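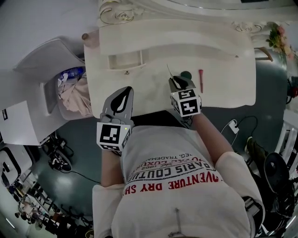

Omham, June

How to clean and wax a painted table with carved edges

A cream or white table with carved edges is beautiful, but the carving collects dust and old polish, and after some years the low parts become gray. I have cleaned many of these tables in my small workshop, and I want to explain the method which I use. It is slow but it is safe for the paint.

What you need

Two bowls, a soft brush (a make-up brush is very good), cotton swabs, four white cotton cloths, mild dish soap, clear paste wax and one sheet of 400 grit sandpaper. I use the clear wax from Brandão. Do not buy the yellow one for a cream table.

Step 1. Dust first

Take everything off the table and pull out the drawers, if it has them. Brush the carving dry, always from the top to the bottom. If you put water on dust, you make mud, and the mud goes into the corners.

Step 2. Test the paint

Choose a hidden place, for example the inner side of a leg. Rub it with a damp white cloth for one minute. If the cloth takes the color of the paint, stop. This paint does not like water and you should do only the dry cleaning and the wax.

Step 3. Wash

Put three drops of soap in a bowl of warm water. In the second bowl put clean water only. Wet the cloth, squeeze it strongly, and wash a part as big as your hand. Wipe it with the clean water, then dry it before you go to the next part. For the carving use the cotton swabs and turn them often. My last table, from a house in Nideck, needed 132 swabs. I kept the count for the bill.

Let the table dry until the next day. If you finish on Thursday evening, do not touch it before Friday evening.

Step 4. Smooth the rough places

Sometimes the flat top has small hard points under the paint. Pass the 400 paper over them very lightly, two or three times, without water. Never sand the carved edges. The paint on the high parts is thin and you will see the wood immediately.

Step 5. Wax

Put a little wax on the brush, less than you think, and work it into the carving. On the flat top use a cloth and make small circles. Wait twenty minutes, then polish with a dry cloth. For the deep corners use a clean, dry brush.

If white wax stays in a corner, warm it with a hair dryer on the low setting and brush again.

Repeat the wax once a year. Between, a dry cloth is enough. Spray polish with silicone makes later repainting very difficult, so please keep it away from this kind of furniture.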